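The Siqueira had been running between Wimska and the islands for 56 years, and my aunt Dell had been aboard for 18 of them, selling tea and buttered buns from a hatch on the lower deck. When the company announced that she would make her last crossing at the end of August (the ferry, I mean, though as it happened it was Dell's last as well) I said I would come up on the train and go over with her, and she said I would be in the way, and to bring a decent coat.

It was one of those soft grey mornings you get up there, when the sea and the sky haven't quite made up their minds which is which. The quay was packed. They had printed 200 tickets and I should think every one of them was used, by people with flasks and folding stools and grandchildren in bobble hats, all of them wanting to stand in the same place at the rail. Dell would have none of it. She had her urn on by six and her sleeves rolled up, and she gave me a tea towel and told me to look useful.

"You'll miss the harbour mouth," I said.

"I've seen the harbour mouth," said Dell, and went on buttering.

So we left Wimska without looking at it, the two of us, with the cups shivering on their hooks the way they always had when I was small and came over for the summer. I used to think the ship was cold. Dell would lend her cardigan to the cup shelf to please me, and pick it up again at Tornimia with the sleeves smelling of tea.
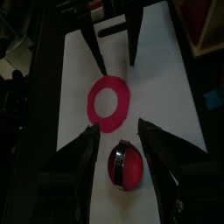
Kelly Barbosa thought they ought to have kept her going another year, at least until the new boat had got through a winter, and told us so over two buns and most of a third. The Evetti was all very well, but she had a machine for the coffee, and what use was a machine when you'd had bad news and wanted somebody to put the sugar in for you?

Dell went rather pink at that, and wiped down a counter she had only just wiped.

When Tornimia came up out of the mist she took off her apron at last, folded it into four, and stood holding it as if she were waiting to be told where it went. I took it from her and put it in my bag. Then we climbed up to the top deck together, slowly, on account of her knees, and somebody made room for us at the rail, and the old horn sounded so long and so loud that a baby began to cry and half the grown-ups with it.

"Well," said Dell, when it had stopped. "I never knew you could see the church from here."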